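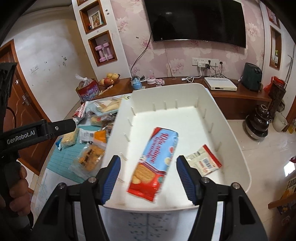 Can a robot clean up your snacks yet?

Short answer: sort of. Slowly. And it might squash the chips.

OK so think about the last time you put snacks away. You grabbed a packet, dropped it in the box, grabbed another one. Probably talking the whole time. Maybe eating one. Easy, right?

Now try telling a machine how to do it.

Problem one – finding the edges. A pile of snacks is a mess of shiny colors. Where does the orange bag stop and the clear one start? You just know. A computer sees lots and lots of tiny dots and has to work out which dots go together. Clear plastic is extra mean because you can see right through it to the next thing. Shiny wrappers bounce light around too.

Problem two – squeezing. A pack of biscuits is firm. Grab it in the middle, fine. A bag of puffed snacks is mostly air. Squeeze too soft and it slips. Squeeze too hard and you have crumbs. Your fingers feel all this without asking you. Most robot grippers have just two jaws, often with soft bumpy pads so things dont slide out. Two jaws! Try it yourself. Use only your thumb and one finger, pads flat, no curling. Put away five things. Annoying, huh.

Problem three – the box. Getting the packet over the bin is not enough. It has to fit. A long pack can land at a slant and hog all the room, and then the next one sits on top and falls off. You would give it a little nudge. A robot has to learn that nudging is even a thing.

So how do robots learn?

One way is copying people. A person holds a gripper in their hand, like a big pair of tongs, and does the chore with it. A camera on the gripper records what happens. Then the computer studies the recordings, over and over, and tries to work out what to do when it sees something like that again.

It takes a LOT of tries. Araba Acheampong runs a robot club on Tuesday afternoons and her group did 40 goes at one job: snack from table to box. They thought 40 was loads. Then they read about a team that used 2,717. Big groans.

And homes are all different! Your living room has a TV, a cupboard, wires, maybe fruit in a basket, maybe a big vase on the floor that you are Not Allowed To Bump. Next door has none of that. A robot that only practiced in one room can get very confused in the next one. So people record in lots of real rooms, with all the stuff left in.

What about shops? A bit easier in some ways. Same shelves, same boxes, same lights all day. Sherif Bensaid packs orders in a warehouse and he says a machine there is pretty good with boxes but they still send the floppy bags to him.

So can they do it or not?

Picking up one packet – yes, often.
Clearing a whole table – sometimes, slowly, with a grown-up watching.
Clearing YOUR table, first time, no practice – not reliably yet.

Try this: get a freind to close their eyes. Tell them how to put three snacks in a box using only words. No touching. Left a bit, down, stop, close your hand. Time it. Then swap.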